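# The Sweater Lesson
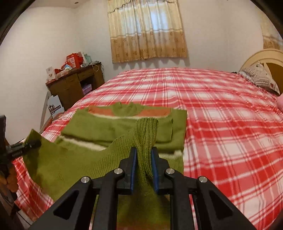 FOSBRIDGE, June

The first thing Sofia Katsaros did when I came through the door was ask whether I could fold a sweater. I said I supposed so, and she handed me a pair of black grippers, one for each hand, and wished me luck.

It was the summer open day at Jemow, a small outfit that teaches robots to do housework, and the line for the grippers ran down the stairs and out past the lemonade. You squeeze, the two jaws close, and whatever you do gets recorded so that a robot arm can learn it later on. I had pictured a laboratory with white coats and maybe a buzzer or two. What we got was a bedroom, with a plaid blanket on the bed in red and pink, a desk piled up with somebody's packets and cables, and an olive-green sweater with a rust-orange band across the chest that everybody in Fosbridge seemed to want a turn at.

Well, it's harder than you'd think! The jaws have blue pads on the inside, and you have to get a bunch of that ribbed edge between them and hold on while your other hand takes a corner way out to the left. Then you lift both together. I dropped mine twice. A boy ahead of me, who told me he never folds anything at home, did it on his first try and got a round of applause.

Sofia has run 277 of these sessions, in 26 borrowed homes, and she still leans in when somebody gets hold of the knit. Towels are easy, she told me, and she is a little bored with towels. "A sweater has opinions about where its sleeves go," she said.

Downstairs, a robot called Zelum was putting its lessons to use on a stack of dishcloths. It took 3 minutes over one of them and folded it nicely — a bit crooked at one end, the way my husband does it — and a lady from the Cárdenas bakery asked if it could be taught to box pastries. Sofia wrote that down. I went back up the stairs and got in line again.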